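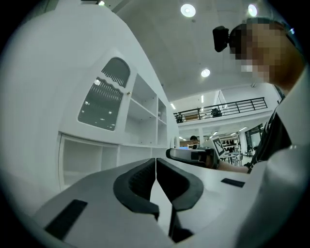 Week 5: two grippers, one cabinet

So this was the week we finally had both grippers working in the shared workshop, and I have a lot to say about it! Quick recap for anyone skipping the earlier sections: our project is a pair of hand-held grippers, white bodies with black finger pads, that a person carries around to record how they open doors and put things on shelves. The recordings are meant to teach a small arm later on. We call the pair Clitach (Csenge picked the name, I lost the vote).

The printing went fine. The finger pads did not. My first set came out too stiff and slid right off anything smooth, so Dilani redrew them with a deeper curve and we poured them again in a softer rubber. I did 100 open-and-close cycles on each new pad before I trusted it, and my thumb has not forgiven me.

The marker gave us more trouble. One gripper has a square black-and-white marker on top, and the tracking software looks for it to work out where that hand is. Tilt it too far and the software loses it - we had whole recordings where the hand just vanished halfway to the shelf. Menaka wrote a little script that flags those gaps, and now we check every recording before we pack up.

We practiced on the white cabinet with the glass door. The little brass knob is a mean test, way harder than the open shelves, and I only got a clean grab on try 9. Wearing the head camera makes you want to lean in close, and then your own arm blocks the view. I'm still working on that habit.

Still to do before the January demo: lighter wiring, a second set of pads as spares, and a trigger spring that doesn't squeak. Parveen has the spring.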